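Ranunow hand-held gripper by Kocsis: long-term review, with a trigger fault you should check for

Bought from Emport, used most working days at our workshop in Stundale. We paid full price for both units.
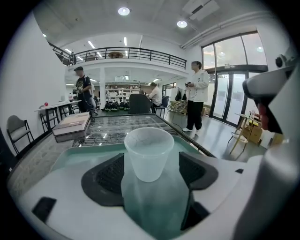 We bought two of these in the spring to record grasping demonstrations for a small arm that clears tables. You hold the gripper, pull the trigger to close the fingers, and do the job by hand while it logs the finger opening and the camera view. The recordings are then used to train the arm. Most of our work is cups, tubs and light packaging, so we need a tool that closes gently and reports the finger opening accurately.

For the first few months I would have given it a good review and left it there. It is comfortable enough, the pads hold well and the files come off it without fuss. Then one of our two units developed a fault which we didn't notice for 12 working days, and the arm trained on its recordings started crushing cups. Most of this review is about that, as I have not seen it mentioned in any of the other write-ups.

What it is like to use

The gripper is heavier at the front than it looks. With a light object in the fingers it is fine for a morning, but after a long session I feel it in the wrist, and a colleague with smaller hands finds the trigger a stretch. There is no adjustment for reach.

The curved finger pads are the best part. The ribbing on the inside takes hold of smooth plastic with very little squeeze, and you can pick up a thin cup without bending the wall if you go slowly. They do collect dust. We wipe ours at lunch and at the end of the day with a damp cloth, which the manual allows. Alcohol wipes are not allowed. We used them in the first week before reading that page and the pads went slightly tacky for a day, then recovered.

Battery life is good. We charge overnight and have never run out during a session. The charging port cover is fiddly and I expect it to come off in the end.

Setting up took most of a day. The calibration routine asks you to open and close the fingers fully several times, and it then stores the two end points. This matters for what follows, so keep it in mind: the end points are stored once and the gripper does not check them again unless you tell it to.

The fault

The trigger on our older unit stopped returning all the way. It came back most of the distance under its spring and then stopped a little short. You could not see this unless you put the two units next to each other, and you could not really feel it either, as the last bit of travel has almost no resistance on a good unit. The fingers therefore opened slightly less than fully when you let go.

On its own that would be a nuisance. The real trouble is in how the opening is logged. The gripper takes its reading from the trigger and works out the finger position from that. It does not measure the fingers. When the trigger began to stick, the linkage had also gained some play, so for the same trigger reading the fingers were further apart than the log said. We would close on a cup until it was held, by eye and by feel, and the file would record a narrower opening than the one we had used.

The person holding the tool corrects for this without thinking. You squeeze until the cup is held and then you lift. Every demonstration went well and every video looked right, and the only thing wrong was a column of figures that all looked reasonable.

The arm does not correct for it. It was told that a cup of that size is held at a certain opening, went to that opening, and pushed the sides in. The first one folded on a Wednesday afternoon. We blamed the cup, which had been used a lot, and swapped it. The next one also folded. We then blamed the force limit on the arm, lowered it, and got a new problem: the arm stopped short on the heavier tubs and dropped them. We spent two days changing settings on a machine that was doing what it had been taught.

How we found it

We found it by sorting the recordings by unit. Each file carries the serial number of the gripper that made it, which is a point in Kocsis's favour. Plotted separately, the two units agreed closely up to a certain date. After it the older one reported a narrower opening for the same cup, and the gap widened day by day.

Once we knew that, the check on the bench was simple. We closed both grippers on the same block of wood and read the opening from each. The good unit gave the width of the block. The other one did not.

In all, 446 recordings had been made on the faulty unit after the readings began to drift. We looked at correcting them afterwards. The error was not constant through a day, and it depended on how briskly the trigger had been released the time before, so there was no single number to add. We threw them out and did the work again. That was much more expensive than the gripper.

The safety side

I want to be careful here, as the tool itself is not dangerous in normal use. The fingers are padded and the closing force is whatever you put in with your own hand. With the sticking trigger, though, there were a few times when the fingers stayed on an object after I had let go. With an empty cup that means it tips over when you pull away. We had one go off the table and roll under a desk. If you record with glass, or with anything hot or full, stop using the gripper the moment it hangs on to something.

The arm is where the risk sits. A wrong opening figure becomes a wrong command to a motor, and the motor has a good deal more strength than a plastic cup. Ours works behind a marked line and we keep people out while it is running new training, and that was enough. Had we been handing objects to a person, as some people do with this kind of set-up, I would not have been happy. Lowering the force limit on the arm is worth doing in any case, and we have left ours lower than it was.

I would also say that a tool of this price should compare the trigger with the fingers in some way, even a simple switch at fully open. A warning light would have saved us all of this.

Support

Emport answered the same day and sent a returns label, no argument. Kocsis took longer. Their first reply asked us to recalibrate, which we did, and I would advise against relying on it. Recalibrating stores the short end point as the new fully open position. The figures then look right for an hour or so and the fault is better hidden than before.

Their second reply accepted that it was a worn return spring and a loose pin in the linkage. They offered a repair or a replacement and we took the replacement, which arrived in November. The trigger on it feels firmer over the last part of its travel. I asked whether the part had been changed and was told only that it met the current specification. They did not say whether other customers had reported the same thing, and there is nothing about it on the product page.

The manual has a maintenance section which covers the pads, the port cover and the lens. The trigger isn't in it.

What we do now

Every morning, and again after lunch, each gripper goes on the test block. We use a hardwood block that one of us planed and measured, and it lives in a tin so that it doesn't get knocked about. Close on the block, read the opening, write it in the book. Then release and look at whether the trigger comes fully home. We do the release several times, slowly and quickly, as the old unit only stuck on the slow ones to begin with.

The block reading is also recorded as a short file at the start of each session, so if a unit drifts again we can see which session it started in. We throw out a session if the closing block reading doesn't match the opening one.

After every 20 sessions we put the two units side by side and record the same few objects with both. This takes a while and is dull. We have kept it up so far.

We have also stopped training on one unit's recordings alone. If both grippers contribute to every batch, a disagreement shows up sooner.

Good points

Pads grip thin plastic well with little force
Battery lasts a full working day
Serial number stored in every file
Files are plain and easy to read with your own tools
Seller dealt with the return quickly

Bad points

Finger opening is worked out from the trigger and never measured
Return spring and linkage pin wore on one of our two units
Recalibrating hides the fault
Trigger reach can't be adjusted
Front-heavy on long sessions
No mention of trigger checks in the manual

Would I buy it again?

I would, with the block test in place from the first day. I have tried one cheaper hand-held gripper since and its pads were poor enough that half the cups slipped, so I went back to the Ranunow. For anyone recording soft or thin objects it does the job, and the replacement has given matching readings every morning since it came.

I would not recommend it to a school or a club where several people share one unit and nobody is in charge of checking it. With a single gripper you have nothing to compare it against except a block, and you have to remember to use the block.

Three stars out of five. It was four before the trigger. If Kocsis adds a finger sensor or even a line in the manual I will come back and change it.

Update: a reader asked what the block should be. Any hard, square piece that sits well inside the pads will do, as long as you measure it with calipers and always grip it across the same two faces. Don't use foam or a cup. The other unit, the one that never failed, still passes, though its trigger has started to click near the end of the pull. I have written to Emport about the click and am waiting to hear.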